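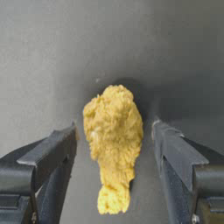

Chapter 11
Reclaiming Storage Space

Every program that runs on a computer leaves files behind. Some are kept on purpose, such as saved settings. Others are temporary: partial downloads, installer packages, logs and cached copies of data that can be fetched again. This chapter deals with the second group and with the methods used to remove them safely.

11.1 Why free space matters

A file system needs spare room in order to work well. When a volume is 97 per cent full, new files must be split across whatever gaps remain, and updates may fail part-way through. On solid-state drives the controller also uses free blocks to spread wear, so a nearly full drive tends to slow down when writing.

11.2 Cache, log and orphan

Three terms are used throughout. A cache is a local copy of data held to save time. A log is a record of events, added to in order. An orphan is a file whose parent program has been removed – often a settings folder left by an incomplete uninstall. Caches can usually be deleted while the program is closed. Logs should be checked against the retention rules of the organisation first. Orphans need the most care, as two programs may share one folder.

The worked problems use Sellach, a small cleaning tool with a plain text rule file. Each rule gives a path, a minimum age in days and an action. The default age is 14 days. Isah and Brabec use the same layout in their notes on the Plevov scheduler, to which we return in section 11.4.

Before starting, readers should be able to list a directory by size and restore a single file from a backup (Chapter 10).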